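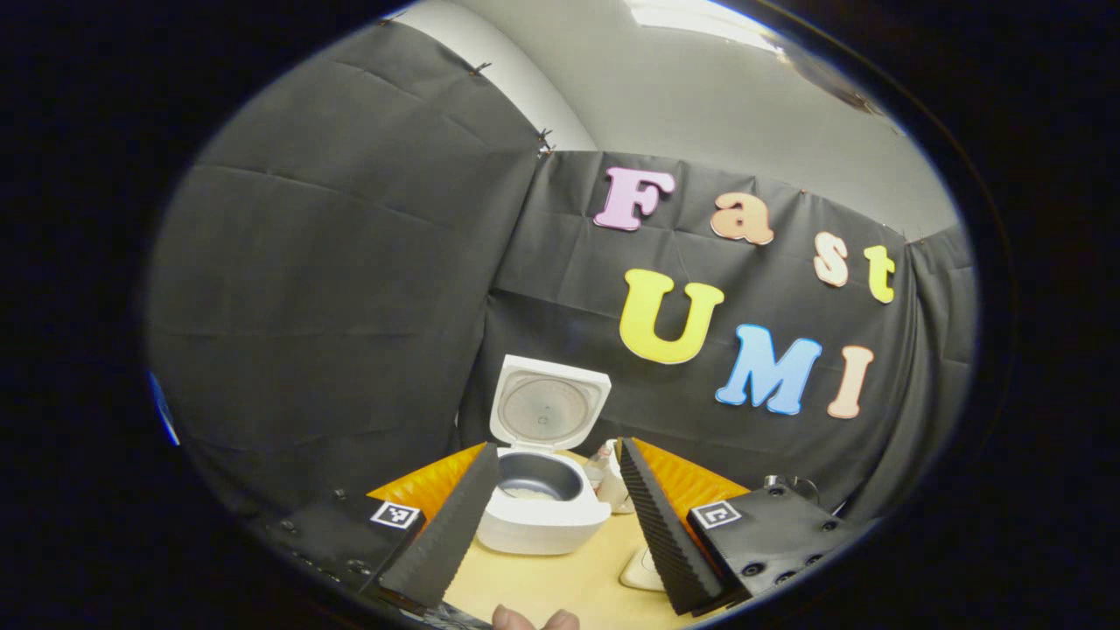 Semilow Wiki and Time Trials, Flaltstead group
Minutes of the October meeting

Present: Demyd Dmytriv (chairing), Remo Marchetti, Carys, Bex, Tunde, me (typing), and Olly on a call that dropped out whenever he moved his laptop
Apologies: Priya, who has an exam
Started 7.10pm, ten minutes late, my fault, I had the key

1. Last time's minutes

Everybody had read them, or said they had. Carys pointed out that I'd put her down as agreeing to redo the boss pages when what she'd said was that she would look at the boss pages. Fair enough, changed. Remo wanted his remark about the lava skip taken out and I've left it in, as it made me laugh and there was nothing rude in it.

Actions from last time: Tunde has done the map labels (they look lovely, go and see the harbour one). Bex has done half the item tables. I was meant to write to the developers about using their soundtrack titles on the wiki and I did write, and I've heard nothing back at all. I'll try once more and then we carry on as we are.

2. The big patch

This took up far more of the evening than Demyd had allowed for, and I don't think anyone minded! The patch went live while half of us were at work, so we'd all been reading each other's messages with one eye and trying not to have things spoiled.

What we know for certain, meaning at least two of us have checked it in the game: the double jump now has a short delay on landing, the ferry runs in the rain, fish prices in the lower market have been cut, and the old mill has a door you can open. Behind the door there's a staircase and at the bottom of the staircase there's a wall. Olly thinks the wall is a placeholder for the next chapter. Carys thinks it's just a wall. We had quite a long go at this and I've stopped writing it down.

The landing delay matters most for the time trials, so more of that under item 4.

Remo asked what we should do with the old movement page. Do we overwrite it, or keep the old numbers somewhere? Plenty of people still play the boxed version and never connect it to anything, and for them the old numbers are the right ones. Agreed that every movement page gets a heading for before the patch and a heading for after it, with the newer one first. Bex will make a template so we don't all invent our own, which is how we ended up with four different ways of writing a combo.

Tunde asked for people to stop putting "secretly changed" in the page notes. If it's in the game and not in the patch notes, just say it isn't in the patch notes. All agreed, including the person who's been doing it (me).

3. Stubs and pictures on the wiki

Demyd had run the report. We've got 62 stub pages, which are the ones with a title and one sad line underneath. Most are villagers. A handful are hats. One is a page called "Barrel" which says "There are barrels." I'd like it noted that I am fond of this page.

There was a fair bit of back and forth on whether to fill them in or fold them together. Carys is for folding. She'd have a single page for all the minor villagers in each town, with a short paragraph on each, and she says people searching for the baker don't want to land on one line of text and a broken link. Remo is for filling them in one at a time, and says folding is how the old forum's guide went wrong, it turned into one page so long his phone wouldn't load it. Olly said something at this point that I think was in support of Carys but it came through as a sort of underwater noise.

We settled on folding the hats and the barrels and leaving the villagers alone until the new year. Everyone present takes 6 villagers to write up, own choice, and please put your initials next to them in the spreadsheet before you start. Last time two of us wrote up the same fisherman, and mine was the worse one, which stung.

On images, we've now got 3000 screenshots uploaded and the pages are getting slow. Bex has been through a few of the worst and found people uploading enormous files to show a single coin. She'd like a limit. Nobody objected to a limit, so then we spent twenty minutes on what it should be. Bex will pick a number and put it on the uploads page and we'll all live with it. Older files can be shrunk as and when people come across them, there's no need for a grand effort.

Also please name your files something sensible. "untitled new final" tells the rest of us nothing, and there are several of those.

4. Time trials and the Danley

The Danley is our winter run, for those who've joined since last year - start at the lighthouse, finish at the top of the clock tower, any route you like so long as you don't use the menu glitch. It's named after the shopkeeper who shouts at you if you run through his stall.

With the landing delay in, the old times can't be beaten by anybody on the new version. Tunde tried the harbour route several times over and was well off his own best on every go. He was a bit glum about it. So the question was whether we run the Danley on the old version, the new version, or both.

Demyd was for both, with two tables. Carys said two tables means half as many people on each and it's a small enough thing as it is. Remo said he'd be happy with the new version only, as it's a clean start and might tempt some of the newer members who look at the old table and think there's no point. I agreed with Remo, and then with Carys, and then I made the tea. 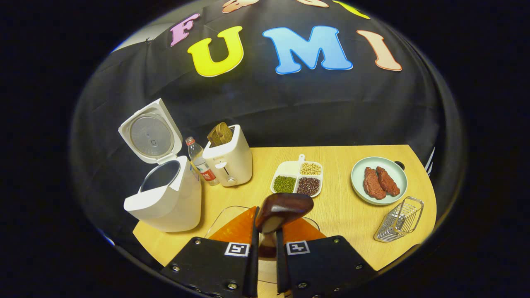

When we came back to it we took a vote, and it's new version only, with the old table kept up as a record and locked. Demyd voted against and asked me to say he did so in good spirits.

Entries will be capped at 10 for the live evening and anyone else can send in a recording. Recordings need to show the whole run from the title screen, with the timer visible, no cuts. Last year we had one with the timer covered up by the person's own webcam, and working out whether it counted took longer than the run did.

Bex asked about controllers with turbo buttons. Not allowed. Keyboard is fine. Dance mat is fine too, if you really want to (Olly really wants to).

There was a question about the clock tower ladder, where you can now grab the third rung from the roof next door. Nobody was sure if that's deliberate. For now it counts as a fair route. If the developers patch it out before the winter we'll look at it again, and I'll put a note up on the rules page so people don't spend weeks learning it and then get cross with us.

5. Hosting

Remo gave us the update on Panasiuk, who host the wiki and the forum. Our plan is up for renewal and they've asked if we want to move to the bigger one. Remo's view is that if the screenshots are sorted out we don't need it, and his second view is that the backups on the current plan make him nervous. They run overnight and he's never tried restoring one.

We all went a bit quiet at that. So before any talk of plans, Remo is going to restore a backup on to his spare machine and see if it comes up in one piece. Carys offered to sit with him for it as she's done it at work. If it's fine, we renew as we are. If it isn't, we'll talk about it on the forum before the renewal is due, and please do read that thread if it appears.

Demyd also asked that more than one person have the login. At the moment it's Remo and a piece of paper at Remo's mum's. Tunde will be the second.

6. Spoilers

A short one, thank goodness. A new member posted the name of the mill ghost in a thread title, and several people saw it before they'd got there themselves. He's apologised very nicely and he hadn't known. The rule has only ever been in a pinned post from years back, so that's on us.

New wording, as agreed: nothing from a patch in thread titles for a fortnight after it comes out. Inside a thread, say in the first line what you're about to talk about. On the wiki, anything goes, it's a wiki.

Olly asked if guesses count as spoilers. We said no. He asked what if the guess is right. We said still no, and well done.

7. Any other business

Tunde has a spare copy of the art book and would like it to go to someone who'll look at it. Priya gets first refusal, seeing as she missed the evening, and after that shout on the forum.

Carys wondered about doing an evening on a different game now and then, just as a break. General murmuring in favour. Suggestions in the thread, and could they be things that run on an old laptop, as mine nearly caught up with us tonight and then didn't.

Bex would like it known that the music in the rain on the ferry is new and you should stand there and listen to it with headphones on.

Someone's left a grey scarf and a charging cable. I've got both.

Actions

Bex: before and after template, upload limit, rest of the item tables
Remo: test restore of the backup, with Carys
Tunde: get the second hosting login from Remo
Demyd: lock the old Danley table, set up the new one
Carys: fold the hats and barrels, and look at the boss pages (look at!)
Me: write to the developers again, ladder note on the rules page, spoiler wording on the forum
All: your villagers, initials in the spreadsheet first

We finished at 9.25pm. Next one's in the same room, and Demyd will post the date once he knows his shifts.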